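Can a Robot Arm Put the Toys Away Yet?
Final report, Household Tasks project group

1. Background

Our course asked each group to pick a chore people still do by hand at home or in a shop and to find out how far a machine can get with it. Other groups took folding towels and facing shelves. We took toy bricks. Anyone who has lived with small children knows the job: pick up each brick, turn it the right way, and either drop it in a tub or press it back onto its board.

We chose the pressing part. Dropping bricks in a tub is mostly a picking problem, and last year's group had already written that up. Pressing a brick onto studs is closer to what a store worker does when building a display, or what anyone does when fitting a lid on a container.

2. Setup

The arm works over a wooden table set on aluminum rails. A white studded baseplate lies on the table and the loose bricks go along its front edge, within easy reach. We wrote the control program ourselves and called it Tota. It runs on top of a motion library named Jaunzems that the department already had.

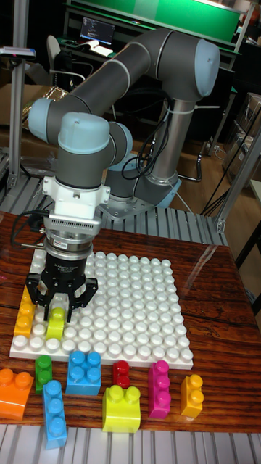
Figure 1. Gripper fingers on either side of a yellow-green brick at the baseplate.

The bricks are the large kind sold for young children. We started with small ones in October and gave up after 2 sessions, as the fingers hid the studs from our camera. The large bricks have more room for error, but they still have to line up before they will seat.

3. Method

Each trial was one brick, picked from the table and pressed onto the plate or onto another brick. We ran 39 trials. A trial passed if the brick stayed on when a group member lifted the plate and tipped it. Between trials the arm moved clear so that we could reset the bricks by hand.

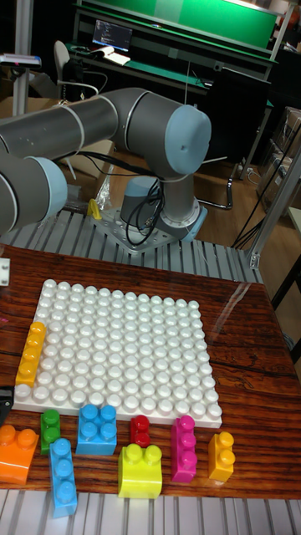

Figure 2. Work table with the arm raised and the loose bricks in front of the plate.

Resetting took longer than we planned for. If a brick was placed at an odd angle, Tota often failed to find its long side. We ended up marking the positions on a paper template, which we took away before each run. This is a weak point in the study. A living room floor has no template.

4. Results

Of the 39 trials, 15 passed with no help. Another 5 passed after one of us nudged the brick. The rest failed, mostly because the brick was tilted in the grip and one row of studs never caught.
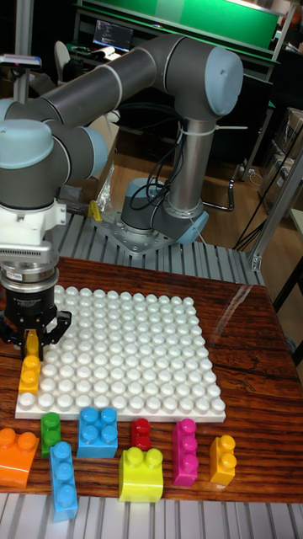
Stacking gave us more trouble than placing on the bare plate. The target is smaller, and any lean in the lower brick carries over to the upper one. With a yellow block held upright just above another yellow brick at the plate's left edge, the fingers have to come down straight, and the lower brick rests only partly on the plate. We would not use the edge again.

5. Discussion

A person does this job without looking closely. You feel the studs through the brick and wiggle it until it goes. Tota has no wiggle step. It moves to a height, pushes, and opens the fingers. Adding a small side-to-side motion is the first change we would make.

For shop work the picture is a little better. We visited the Justier store on Kikham Road on a Tuesday, and most of its display bases are fixed in place, with parts that arrive sorted. A slow arm could be useful there before opening hours. At home, the arm, the rails and the setup time cost far more than the chore is worth.

6. Further work

Add the wiggle step. Drop the template and let the camera find the bricks. Repeat the stacking trials away from the edge of the plate, with the same pass rule, so the results can be compared.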